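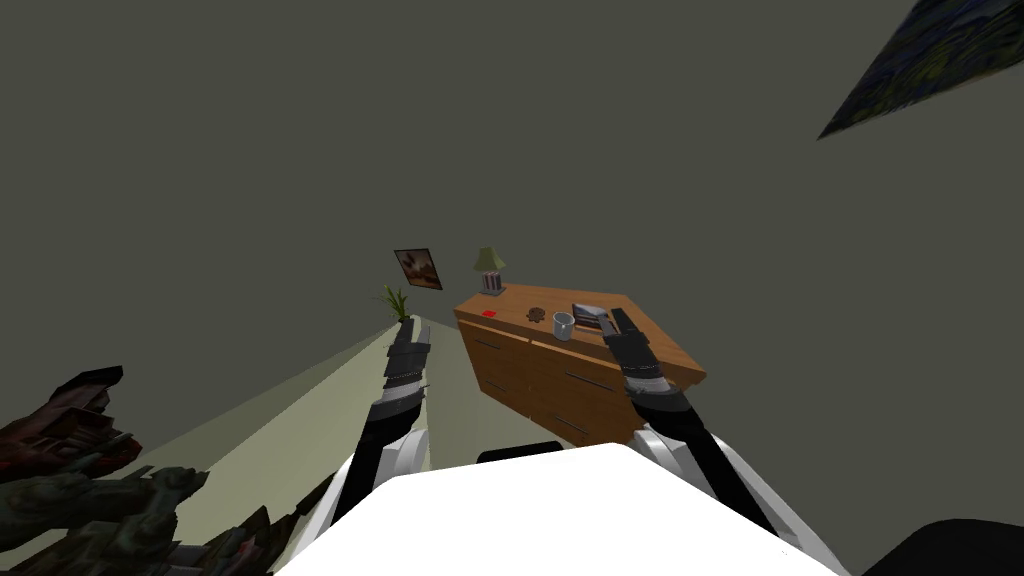
Painting a room a dark color is my favorite weekend job in the whole house, and I will talk anyone into it who stands still long enough. People worry it will turn the room into a cave. Look at how well a big stretch of dark olive-gray sits over a pale floor, with one small potted plant for a bit of life! The light floor is doing half the work there, so if yours is pale already, you have a head start.

How to Paint a Room a Dark Color (and Love It)
By Najwa Bitar
Updated September 12, 2025

I've done my own living room, my sister's hallway and a very awkward bedroom with a sloped ceiling in the Rautiainen building, where I used to rent. The bedroom was the one that taught me the most, mainly by going wrong. I picked the color from a tiny chip in the store, painted all evening under a yellow bulb, and woke up to something close to navy. I'd wanted green.

What you need

A gallon of wall paint for a small room, more for a big one (check the coverage on the can)
Tinted primer
A 9-inch roller frame and two covers with a medium nap
An angled brush, 2 or 2.5 inches
Painter's tape, a drop cloth, filler, fine sandpaper
A bright lamp you can move around

Pick the color on the wall

Buy sample pots of the two or three colors you like best and paint big squares, at least as wide as a sheet of newspaper. Do one next to the window and one in the darkest corner. Then leave them alone for 72 hours. I know, I know, you want to start! But you need to see them at breakfast, on a gray afternoon and with the lamps on, and a dark green that looks rich at noon can go flat and brown by dinner. My living room color is called Hekach, and I walked right past it in the store because the chip looked like mud. On the wall it is gorgeous.

Matte hides bumps. Eggshell wipes clean more easily and shows every dent. For a first dark room I'd go matte, unless there are toddlers or a dog that leans on things.

Get the wall ready

Move the furniture to the middle and cover it. Wash the walls with a little dish soap in warm water, then go over them again with clean water. Fill the nail holes, let the filler dry, and sand it smooth. Now set your lamp on the floor close to the wall so the light rakes across it. Every ridge you missed will jump out. Sand those too, and wipe off the dust with a damp cloth.

Prime

Ask the store to tint your primer gray, or part of the way toward your color. White primer under dark paint means extra coats, and I once used four on a single hallway wall before I learned this. Roll it on evenly and let it dry for as long as the can says. It will look patchy and terrible. Keep going.

First coat

If you bought more than one can, pour them together in a bucket and stir well. Two cans of the same dark color can be just a bit different.

Cut in along the ceiling and the trim with your angled brush, one wall at a time. While that edge is still wet, load the roller and start at the top corner. Work in sections as wide as your arms can comfortably reach, rolling from ceiling to baseboard, and overlap each strip with the last one. Finish each section with light strokes all in the same direction. Once paint starts to set, leave it be! Going back to fix a spot is how you get shiny patches, and dark paint shows them more than anything.

Second coat

Wait until the first coat is fully dry, then do the same again. Use a fresh roller cover if the first one has gone stiff. Most rooms look finished after 2 coats, though deep reds and some blues want a third.

Pull the tape while the last coat is still slightly soft, slowly and at an angle. If it has already dried hard, run a sharp knife along the edge first.

Touch-ups and living with it

Keep some leftover paint in a small jar with a tight lid, and write the color name and the date on it. Dab touch-ups with an almost dry brush. Fresh dark paint scuffs easily, so give it a couple of weeks before you scrub it or push a bookcase up against it.

As for lighting, add a lamp or two lower down in the room. Warm bulbs on a dark green are wonderful. I put mine in back in July, on a low shelf next to the sofa, and I still sit there in the evening staring at the wall when I should be reading.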